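Section 5. Setting Up Price Alerts and Coupons

Before you start, sign in to your Lindix account and check that your ZIP code is correct. Clearance prices vary by store, and the app shows only the stores within 37 miles of that ZIP code.

1. Open the item page and tap Watch.
2. Enter your target price. Leave out shipping and sales tax.
3. Choose New, Open Box, or Refurbished. You can pick more than one.
4. Tap Save. The item moves to your Watch List.

Note: A free account holds 87 watched items. Expired items count toward the limit until you delete them.

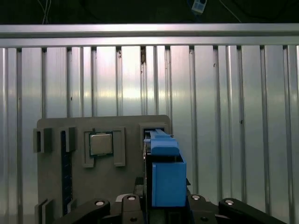
5. To add a coupon, go to Wallet and tap Add Code. Type the code exactly as printed, including any dashes.
6. Select the store the code belongs to. Bratby and Arango codes are checked right away. Tillton codes are checked at checkout only.

Caution: Most stores accept one code per order. If you apply a second code, the first is removed and may not be usable again. 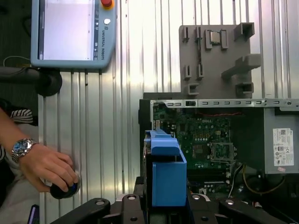 Lindix Help Desk
Documentation Editor
Updated 26 July 2020

7. Under Alerts, choose Email, Text, or both. Text alerts stop between 10 p.m. and 7 a.m. and are sent the next morning.
8. Tap Send Test. If no message arrives in five minutes, check your spam folder, then repeat step 7.

Note: Alerts set up before the May update do not include open box items. Open each one, select Open Box, and save it again.

To turn off all alerts, go to Settings > Alerts > Pause. Your Watch List is kept.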